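Lidinus open day – pre-opening safety walk, demo area
Date of walk: 12/3/24
Checked against the Steleck visitor demonstration list, with my comments under each item. I've put OK, OK WITH NOTE or TO FIX. Sorry in advance for the length, I do go on.

BEFORE YOU GET TO THE DEMOS

1. Way in from reception clear, doors open fully
OK. Both doors swing right back. The mat in the porch has been taped down on all four sides, hooray, I nearly went flying on it last time.

2. Fire exits signed and unlocked
OK WITH NOTE. Signs are up and lit. The exit by the Yeoman stand opens fine, but the pop-up banner next to it leans across the sign if you're coming from the kitchen end. Shift it a couple of paces and we're done.

3. Extinguishers in date, on their hooks
OK. 2 in the hall, both tagged, pins in.

4. Visitor numbers
OK. The hall is down for 100 and we've sent out 100 tickets, which leaves nothing spare for people who turn up on the off chance. Could the front desk have a clicker, please? And groups at the demo tables capped at 16, or the people at the back start leaning on things.

HAND-HELD GRIPPER TABLE (WUMOTOW DEMO)

5. Operator comfortable, sleeves and cuffs out of the way
OK WITH NOTE. I'd like cuffs buttoned or rolled on anyone having a go, visitors included. Long scarves off too – it's December, everyone will have one.

6. Cables routed away from hands
OK WITH NOTE. The leads come off the grippers and run back along the operator's arms, and they do need a bit of slack or you can't reach across. Fine for our own people. For visitors I'd want somebody standing by to lift the lead if it catches.

7. Items on the table light, unbreakable, no sharp edges
OK. Plastic tubs and a bowl, nothing that would hurt if it landed on a foot. No glass and no crockery on this table all day, please, however good it looks when it works.

8. Gripper fingers in sound condition
OK WITH NOTE. See my comment after the pictures.

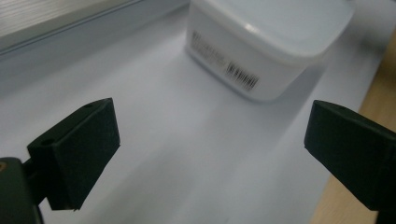
White lidded container, gripper open in front of it. 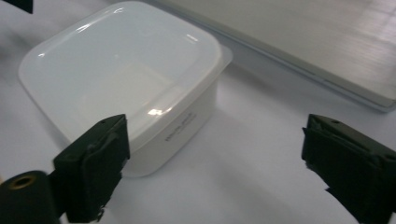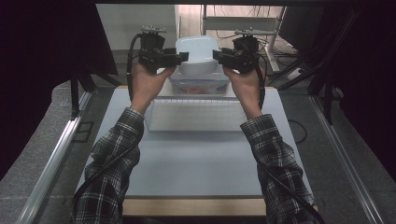
Both grippers up over the table, with the bowl sitting on top of a food container.

So, on item 8. The edges of the gripping pads want looking at before opening and again at lunch. They're cheap to swap and there's a bag of new ones in the Wumotow crate, under the leaflets. If one starts to peel, stop and change it, don't try to nurse it through to the end of the session. Little fingers love picking at a loose edge (so do mine).

9. Pinch points explained to visitors
TO FIX. There's a card, but it's in tiny print and it talks about "end effectors", and half our guests will be under twelve! Something like "Keep your fingers out of the jaws" in big letters would do the job. I'll print one tonight if I can find the good paper.

10. Lighting and glare
OK. Plenty of light to work by. Worth checking again once the sun comes round in the afternoon, as shiny lids can be a pain to look at.

11. Floor around the table
TO FIX. I'd like a line of tape showing where spectators stop. Last open day we had people wandering round the back to see where the wires went, and I can't blame them, I'd do the same.

12. Wipes and hand gel
OK. Lots of both. Handles to be wiped between turns.

YEOMAN STAND

13. Barrier in place and emergency stop tested
OK. Pressed it twice, everything stopped both times, reset was quick. The presenter should be the only one on the inside of the barrier. No exceptions for photos.

14. Noise
OK. You can chat over it quite happily. Ear defenders on the peg for anyone who'd like them.

REFRESHMENTS

15. Hot drinks kept away from equipment
OK WITH NOTE. The urn is at the far end, good. But there's nowhere to put a cup down between there and the demos, so people will carry them over and park them on the nearest table. One more trestle by the pillar, please, with a "drinks stop here" sign.

Still open: items 9 and 11, plus the banner and the trestle. I'm back in before the doors open and will go round again with this sheet.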